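Changes to the Residents' Parking Scheme in Camholm

From March, permits for the Camholm residents' parking zone will be issued by the Janddale district office. Applications will no longer be accepted at the library desk. Permits already in use remain valid until the date printed on them, and holders do not need to take any action before that date.

The zone will be extended to include Uda Street and the north side of Mill Lane, adding 41 marked spaces. Households in the extended area may apply for up to two permits. Proof of address is required with each application, and a utility bill issued within the past 3 months will be accepted. Permits are valid for 12 months and may be transferred between vehicles registered at the same address.

Visitor passes will continue to be sold in books of ten. Unused passes from the current series may be exchanged at the district office during opening hours. Passes must be displayed with the date side facing the windshield.

Written comments on the proposal were received during the winter and have been placed on file. Most concerned the hours of enforcement, which will remain 8 a.m. to 6 p.m.
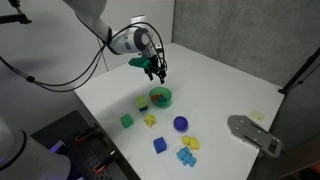

Kamran Qureshi wrote that the evening hours should have been included as well, as spaces on Uda Street are hardest to find after 7 p.m., when the restaurants are full and residents are coming home from work. The district office will review the hours of enforcement once the extended zone has completed its first permit year.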